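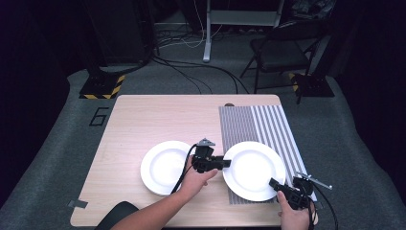 Ilona Jakab would have liked the new handling rules two years sooner, and she told the working group as much when the draft was read out in January, adding that a rule people can remember while their hands are busy is worth ten that they have to look up. Her remark got a good laugh and then, to everyone's credit, a good long discussion, and the version that Hisia has now adopted for its tabletop demonstration work is a great deal shorter for it.

The document is called the Boros practice sheet, and it fits on 2 sides of paper. It replaces a binder of 136 pages that had grown up over the years, with a section for every sort of dish, cloth and jar that anyone had ever wanted a robot to learn to move. So-ying Cheng, who edited the sheet, is fond of the old binder and plans to keep it on her shelf, but she admits that new operators tended to read the first chapter and guess at the rest.

Most of the new rules concern the people who hold the grippers and show how a task is done. Operators are to work in spells of 20 minutes at most, with a break of 8 minutes before they pick the tools up again, and they may stop a take at any moment without giving a reason. Cables should have enough slack for a full reach across the table. Floor markings and hazard tape are to be checked each morning and replaced when they start to peel — a small job, and one that everybody had been leaving to somebody else.
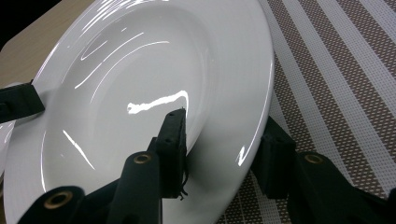 Tableware gets a paragraph of its own. A plate with a chip or a crack goes out of use right away, however minor the damage looks, and a plate that slips during a take is to be left alone until both grippers have been set down. Takes that go wrong must be kept and labeled as such, a point Chun-hung Chiang argued for through three drafts. In his view a set of recordings with all the fumbles quietly removed gives a very rosy picture of how people handle dishes, and whoever trains a robot on it ought to know what was left out.

The sheet also asks that fingers and pads be looked over for wear at the start of each session, and that any change of part be written in the log with the time of day next to it. Gastar, which shares recordings with Hisia, will follow the same sheet from this spring, and Pusero is trying it out in one of its rooms first. Comments and corrections are very welcome and should go to So-ying Cheng, who promises to read every one of them, including the long ones.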